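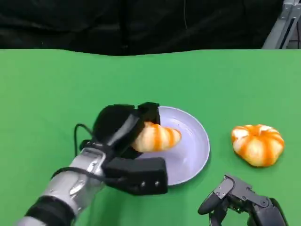

緑色の天板と黒い布の背景

当サイトでは、利便性の向上を目的としてクッキーを使用しています。閲覧を続けられる場合は、クッキーの使用に同意いただいたものとみなします。

3月更新　Gredine生活技術室 編集担当

家庭におけるパンの保存と温め直しについて

本稿は、購入または自家製のパンを家庭で保存し、食卓に供するまでの標準的な手順をまとめたものです。対象は小型のロールパン、食パンおよびバゲット類とし、生クリームや生の果物を使用した菓子パンは含みません。

1．保存場所の選び方
当日中に食べるパンは、直射日光の当たらない涼しい場所に置いてください。冷蔵室の温度帯ではでんぷんの老化が進みやすく、食感が硬くなります。翌々日以降に食べる分は、初めから冷凍することを推奨します。ただし、ハムや卵などの具材を挟んだものは室温に置かず、商品の表示に従って冷蔵してください。

2．冷凍の手順
焼きたてのパンは、完全に冷ましてから包みます。温かいうちに包むと内側に水滴が生じ、霜の原因となります。ロールパンは一個ずつ、食パンは一枚ずつラップで密着させて包み、さらに冷凍用の袋に入れて空気を抜きます。袋には品名と冷凍した日を記入してください。保存期間は二週間から一か月を目安とし、早めに使い切るようお願いします。

バゲットは丸ごと冷凍すると解凍に時間を要するため、使用する厚さに切り分けてから包みます。切り口は特に乾燥しやすいので、ラップの折り返しを二重にしてください。

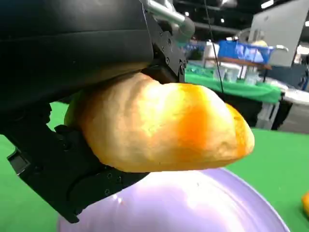
3．解凍と温め直し
冷凍したロールパンは、包んだまま室温で三十分ほど置いた後、ラップを外してオーブントースターで温めます。表面が焦げやすい場合は、途中でアルミホイルをかぶせてください。電子レンジを使用する場合、500ワットで一個につき二十秒程度から始め、様子を見ながら加減します。加熱しすぎると水分が失われ、冷めた後に硬くなります。アルミホイルは電子レンジに入れないでください。

食パンは凍ったまま焼いて差し支えありません。トースターの庫内をあらかじめ温めておくと、中の水分を保ちながら表面を焼くことができます。バゲットは、切り口を避けて表皮に軽く霧を吹いてから加熱してください。

4．保存容器と器具の手入れ
パン箱や保存容器の隅に残ったくずは、かびの発生源となります。週に一度は中身を出し、乾いた刷毛でくずを払った後、中性洗剤を含ませた布で拭き、水拭きをして十分に乾燥させます。梅雨の時期は回数を増やしてください。

樹脂製の皿や容器は、耐熱温度の表示を確認してから使用します。表示が読み取れないものは、電子レンジでの加熱には用いないでください。パン切り包丁は使用後すぐに洗い、刃の溝に残ったくずを柔らかいブラシで取り除きます。

5．かびが見つかった場合
一部にでもかびが認められたパンは、その部分を取り除いても食べることはできません。目に見えない範囲まで菌糸が広がっているおそれがあります。同じ袋に入っていたパンも併せて処分し、容器は洗浄のうえ、材質に適した台所用漂白剤または消毒用アルコールで処理してください。

6．硬くなったパンの利用
乾燥して硬くなったパンは、かびや異臭がないことを確かめたうえで、おろし金で細かくするとパン粉として利用できます。パン粉も冷凍保存とし、一か月以内に使い切ってください。角切りにして低温のオーブンで焼けば、スープの浮き実になります。

関連資料「台所の衛生管理」（資料番号421）は、Gredine生活技術室の窓口で配布しています。

更新情報をメールでお届けするニュースレターの登録を受け付けています。配信の停止はいつでも可能です。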